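Domirano Lesson Log

Lesson and round records from the Domirano golf program, kept at the Kamholm practice range. Last updated Sunday, March 16, 2025.

Contents
lessons.csv — one row per lesson, 243 rows
rounds.csv — one row per completed round, 78 rows
clubs.csv — lofts and lengths for the clubs on loan

Distances are in metres. Handicaps are given to one decimal place, as they stood on the day of the lesson. A blank in the putts column means the player didn't keep count. It doesn't mean zero. 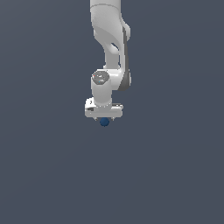 One user of the log at Skatadico wrote that the short game rows are hard to compare, as pitches under 50 metres were logged with chips until the colour codes changed. Filter on code_version if this matters to you — version 4 keeps them apart.

Known problems
Wind was not recorded on the De Graaf course.
Some junior rounds were played from the forward tees and are marked F.

Free to use for coaching and club programs. Please credit the Domirano Lesson Log.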